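Clirside Recipe Binder and Pantry Card Set

Price: $55.50 for the binder with cards. Refill packs sold separately.
In stock, ships flat in one carton.

Hi, it's Rosalba Dal Bello, and if you've bought a spice tin or a tea towel from Kudance before, you already know I can't keep a recipe on a scrap of paper for longer than a week. I lose them. I've lost my aunt's plum cake twice! So when we started on a recipe binder of our own I wanted one that I'd really use, with the stove going and flour on my sleeves, and after a lot of fussing over rings and paper weights we have the Clirside.

It's a two-ring binder with a wipe-clean cover, and it holds large cards, bigger than the old index card kind. I write big and I like to scribble in the margins (less salt, Gemechu hates dill, that sort of thing). You get a stack of blank cards, a set of tabbed dividers, and a smaller run of pantry cards that I'll get to in a minute.

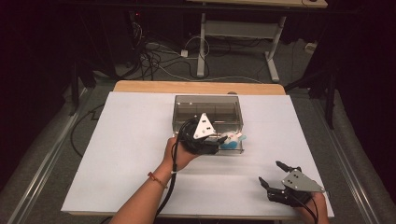
The pantry cards are my favorite part of the set and I'll talk about them to anyone who stands still. Each one is for a single staple, so red lentils, say, or bread flour, with a line for when you bought it, a line for the soaking or cooking time, and space for two or three quick things to make with it. Stand them up in whatever you've got. A clear, open-topped plastic box like the one in the photo is the shape I'd look for, long and low, so you can see in from the side and reach in from the top without moving a lid. Mine lives next to the toaster. Measure before you buy a box, please, as the pantry cards are five inches wide and they do not like being bent.

The big cards are lined on the front and blank on the back. We tried lines on both sides and I missed having somewhere to draw my cake layers. Pencil works, ballpoint works, and most gel pens work if you give them a moment. Fountain pen feathers a bit on the coated side, sorry! Use the back.

What's in the carton

One Clirside binder, in oat or tomato
Lined recipe cards, coated on the front
Pantry cards
Tabbed dividers, blank, with a sheet of stickers for the tabs
A little booklet of starter recipes

About that booklet. Gemechu Habte wrote most of it, and his lentil stew with the spice mix we sell as Gashaw is worth the page all by itself. There's a flatbread to go with it, my weeknight beans, and a lemon loaf that I make far too often. The recipes are printed at card size, so you can trim them out along the dotted lines and put them straight in the rings.
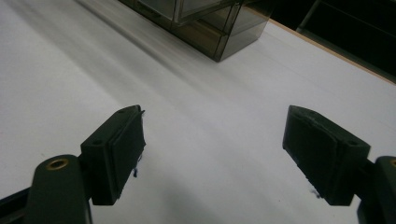
Before you start filling it, I'd sort your old recipes into piles first, and be a bit ruthless. You need elbow room for this. I did mine on the floor, which my knees did not enjoy, and a broad, plain white tabletop like that one would've been so much kinder, with stained old clippings showing up nicely against it. Make a pile for things you cook all the time, a pile for holidays, and a pile for things you tore out of a magazine and have never once made. Copy out the first pile and see how you feel about the rest. I never did get to the bottom of the magazine pile.

Sizes and the dull bits

Item number 1417 is oat and item number 563 is tomato. The binder closes with an elastic band that slips over the front corner. Cover is wipe-clean but please don't put it in the sink, the board inside will swell. Cards are paper, so a damp cloth on the coated side is fine and a soaking is not.

Does it fit Brinby cards? A few of you have asked. The Brinby holes are closer together, so no, they won't go on our rings. You can slip them into the pocket inside the back cover, though, and that's where I keep my old ones.

Refill packs come in lined, blank, or pantry. If you're ordering refills with a binder, put them in the same cart and we'll send it all in one go.

Returns are simple: thirty days, unused, in the carton it came in. If a ring arrives bent or a tab is torn, write to me and I'll send a new one out, and you can keep the old one for the kids to draw in.

Page last updated 11 May 2021. Tomato is back, oat never left, and the blank refills are due in with the next delivery.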